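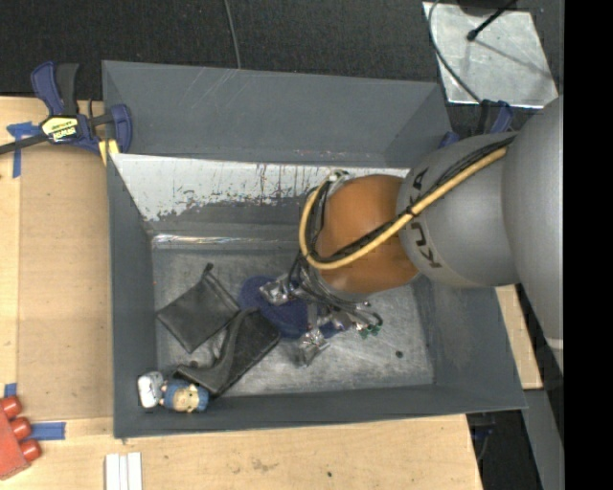 Bin picking: Justerholm two-finger vs Cirik suction, mixed small items
Forum > End effectors > Comparisons
Started by tolstack, 13 August 2019

tolstack
Posting results from the gripper comparison I mentioned in the fingertip thread. Same arm for both (KUKA), same grey bin, same pick list, same planner. Only the tool and the tool frame changed between runs.

Tools:
Justerholm parallel two-finger, wrapped fingers, position controlled with a current limit.
Cirik suction head, single bellows cup, vacuum sensed at the ejector.

The pick list is 439 attempts per tool. An attempt is one approach, one close (or one vacuum on), one lift. A pick is good if the item is still held at the top of the lift and after a short wrist rotation. Anything else is a failure, including a planner timeout.

Failures:
Justerholm 103
Cirik more than that, but see below before quoting it.

Items are small consumer goods: zipped pouches, soft cases, toy figures and a few smooth rounded things. I chose them for being awkward and for having different surfaces. No boxes, no bottles. The Cirik does very well on boxes and I have no argument with anyone on that.

The Justerholm failures fall mostly into two groups. The first is items lying against a wall, where the outer finger has no room to come down. The second is flat items in the middle of the floor, where the fingers close over the top and come up with nothing.

The Cirik failures are nearly all fabric and zips. The cup lands across a zip edge, leaks, and never reaches threshold. It has hardly any trouble with items near a wall as long as there is a flat patch to land on.

I would like opinions on which to keep for the next round. There is budget for one tool.

kelpie_bench
What vacuum threshold? If you left the Cirik at its delivered setting, you have measured the setting. Soft goods need high flow at low vacuum. A bellows cup on an ejector is the wrong choice for a pouch and I would not call it a comparison until you have tried a foam cup and a blower.

tolstack
Threshold was lowered twice during setup and then frozen. Below the last value we got false positives, with the sensor reporting a hold on an empty cup pressed to the bin floor. The floor is bare metal and well scuffed.

Agreed on foam cup. I don't have a blower and there is no room for one on the cell.

VGrabner
A few questions on the fingers.

What is the wrapping? We had foil tape on a pair for a while and the friction changed over the course of a day as the surface got marked. Unless you replace it on a schedule, the late attempts are with a different gripper from the early ones.

Did you randomise the order of the items between tools, or was it the same order twice?

How is the bin held? A two-finger tool touches the floor and walls far more than a cup does, and if the bin creeps, the calibration goes with it.

Valentin Grabner

tolstack
In order.

Fingers are wrapped in a shiny silver material, over and around the wiring as well. You are right that it wears. I rewrapped once, between the two halves of the Justerholm run. Failure rate in the second half was slightly lower, but I would not want to defend the difference.

Same order, both tools. Items were tipped in again between rounds, so the poses differ even where the order does not.

Bin is clamped to the table with Irwin bar clamps on the upper corners. I checked the back rim against the calibration at the start and finish of each run. No movement I could measure, and the worst contact was a finger straight down on the floor at reduced speed.

kelpie_bench
Same order with different poses means you have neither a paired test nor a randomised one.

tolstack
Yes. It is a bench comparison for choosing a tool. I did not claim otherwise.

oxide_lane
I'd keep the Justerholm on those numbers, but I want to raise the cabling. The hose and the black cables run round the outside of the wrist with a loop hanging off the side. In a bin that shape, how many of the 103 are the loop touching the wall? We lost a week to exactly this. The controller reported "force limit on approach", everyone blamed the fingers, and it was the dress pack pushing on the rim.

tolstack
Fair point and I can't give you a clean number. The log has one code for any force limit on approach and does not say what touched. I went back through the recordings for a sample of them this afternoon. In most the outer finger reaches the wall first. In a few the bulge of wire beside the gripper is nearer to the wall than the finger is, and I can't tell from the fixed camera which made contact.

I'll model the loop as a padded cylinder in the collision geometry and see which grasps the planner throws out.

oxide_lane
Pad it generously. The loop moves when joint six turns, so the cylinder you measure at home position will be too small at the far end of travel. Better still, shorten the loop and tie it again further up. Costs nothing.

tolstack
I can't take much out of it. At full wrist rotation the slack is nearly used up. What I can do is limit the rotation to one side, and then the loop can be shorter.

mirrorplane
Coming at this from the camera side. How does your depth sensor cope with that bin? Bare metal floor, a reflective strip at the bottom of the back wall, dark soft items on top. I would expect holes in the cloud on the black cases and spurious points off the strip. If the planner is fed a bad cloud, both tools are being marked down for something they didn't do, and it won't be an equal penalty. A cup needs a good surface normal. Fingers only need an outline.

tolstack
Holes on the black items, yes. The strip gives a band of false points at certain exposures. I mask it out by cropping the volume 10 mm above the floor, and that crop also removes the thinnest items entirely. So the flat pouches are sometimes found from their raised zip edge alone.

Your last two sentences are the best objection in the thread. I'll have to think about how to separate that.

mirrorplane
Matt the floor. A sheet of something dull and mid-grey, taped down. Then repeat the fabric subset with both tools. If the Cirik improves and the Justerholm doesn't, you know where the error was.

kelpie_bench
He'll also change the friction under the items and the stiffness under the cup. Put the sheet in for the scan and you have another variable in the grasp.

mirrorplane
True, but I'd take that over missing points. Thin painted layer then. Paint adds no compliance worth mentioning.

kelpie_bench
Paint will be scratched through to the metal by the fingers in a day. Look at what the floor is like already.

VGrabner
Cross-polarise the projector and the camera if the sensor permits it. You lose light and need a longer exposure, but the bin is static during the scan. We did that in December on a similar bin and left the floor alone. Dark fabric was still poor. The false band went away, and the crop could come down a good deal.

tolstack
The sensor is sealed, so filters would have to go outside the window. I'll try it on one side with a scrap of film before I buy anything.

hexbit
Has anyone here used the Russo combined head? Two fingers with a retractable cup between them. It seems made for this list. Fingers for the figures, cup for anything flat.

oxide_lane
I had one on loan. Mechanically good. It is long, and the length is what hurts in a deep bin: at the corners the wrist is over the rim when the cup is on the floor, and a tilted approach is out of the question. The mode switch is also slow enough to notice. It would suit a shallow tote.

hexbit
Slow compared with a failed pick and a rescan?

oxide_lane
No, quicker than that. If your failure rate is as high as the one in this thread, the switch time pays for itself. The reach problem doesn't go away, though.

tolstack
I looked at the Russo. Quoted at 3,000 euros above the Justerholm once the flange adaptor was included, so it was out for this round. If somebody has one and a bin with sloping walls, I would like to see a corner test.

hexbit
I have a tote, straight walls. Not much use to you.

nine_volt_nel
What controller is running the gripper? With the Justerholm the current limit only acts at the end of the close if you go through the Asine gateway. Direct over the fieldbus you can set it per move. We had a lot of small rigid items squirting out sideways before we changed over, and they were logged as missed grasps.

tolstack
Through the Asine. I did not know that about the limit. It would fit the toy figures, which tend to roll as the fingers close and end up on their sides against the wall.

Do you have a reference for the direct mode? My copy of the manual gives the register and no explanation.

nine_volt_nel
Only our own notes. Write the limit first, then the target, and leave one bus cycle between them. If both go in the same cycle it uses the old limit. Start low and step up until a fabric item no longer slips. The rigid ones will be fine well before that.

tolstack
Done this morning on the figures only. Sideways ejections are clearly fewer. I've not run enough attempts to put a rate on it.

Plan for the repeat:
Direct control of the Justerholm, limit set per item class.
Wrist rotation restricted to one side, loop shortened, cylinder added to the collision model.
Foam cup on the Cirik, threshold set again from scratch.
Polarising film on the sensor if the scrap test works, crop height lowered to match.
Order shuffled, with the same shuffle used for both tools.
Fingers rewrapped at fixed intervals.

kelpie_bench
That's a better test. I still think you'll keep the two-finger and I still think the Cirik will have been judged without a blower.

tolstack
Noted. If you want to lend me a blower I'll find somewhere to put it.

kelpie_bench
Message sent. You'd be paying the carriage, it's heavy.

VGrabner
Please log finger contact and cable contact under separate codes this time, even if you have to enter it by hand from the recordings.

tolstack
Will do. The Cirik goes back on first, so the Justerholm numbers will be later.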